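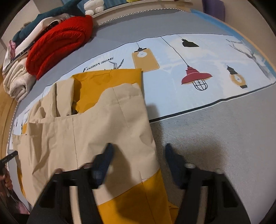 Maj-Britt Wikström told the Flistville town council that she would drive her coats to Akemness before she would pay someone to haul them to the dump, and she asked why the town had let its only clothing drop-off close without putting anything in its place.

The council took up the question at its regular meeting on Monday, 20 October 2003. The drop-off, a pair of metal bins behind the old feed store on Pestier Road, was removed in April when the lot was sold. Residents have been told since then to put unwanted clothes out with the trash or take them to Akemness, where the county runs a collection room two mornings a week.

A petition with 314 signatures asked for the bins to come back. The council voted 6 to 2 to open a new collection point at the Stasiv Street fire hall instead, on a trial basis.

The hall will take clean shirts, pants, coats, bedding and paired shoes. Items with missing buttons or small tears are fine. Rugs, pillows and anything that has been stored with mothballs will be turned away. Clothes should be bagged and tied, with shoes in a separate bag.

The two members who voted no said the fire hall driveway is too narrow for people to stop and unload — one of them wanted the bins placed at the town garage, which has a wider entrance but is locked on weekends. The fire chief said cars can use the side lot as long as the bay doors are kept clear.

Start-up costs were set at $284, mostly for signs and shelving. The money will come out of the public works budget. Clothes in good shape will go to the county room in Akemness, and the rest will be sold by weight to a rag dealer.

An opening date has not been set. The town clerk will post the hours at the post office and on the notice board outside the library.

In other business, the council put off a decision on parking near the elementary school and approved a new snow plow contract.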